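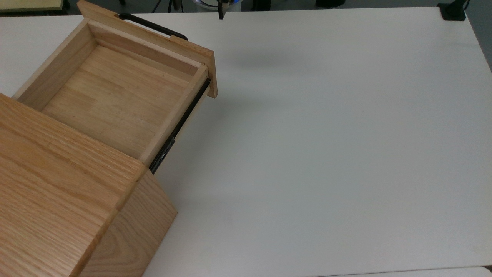
Why don't drawers fall out?

Grown-ups will tell you a drawer is just a box that slides. Is it? Try pushing a cardboard box across the carpet. It wobbles, it sticks, and it goes crooked. So I don't believe "just a box" for a second.

The secret is usually down the sides. Many drawers run on metal rails called slides. One part is fixed to the cabinet and another to the drawer, and the parts stretch out like a telescope. Some have little steel balls inside, which roll so the metal doesn't scrape.

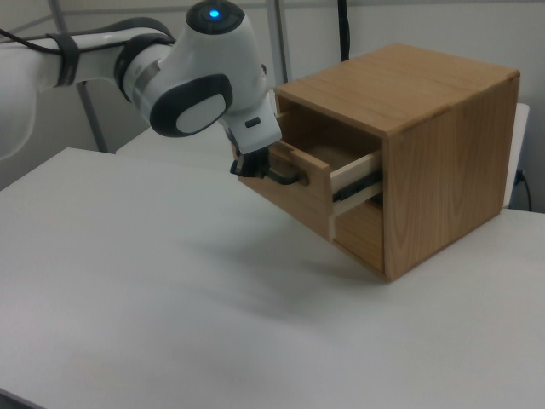
By Gifty Ackah

Some adverts say a slide will "last for ever". For ever? Dust gets in and screws come loose, so I have my doubts.

And does the handle matter? People say a long bar is always easier to pull than a knob. Test it. Pull a long handle in the middle, then near one end. Does the drawer feel the same both times?

Ask before you try, and only open one drawer at a time. A tall chest can tip over if too many are out, and that part I do believe.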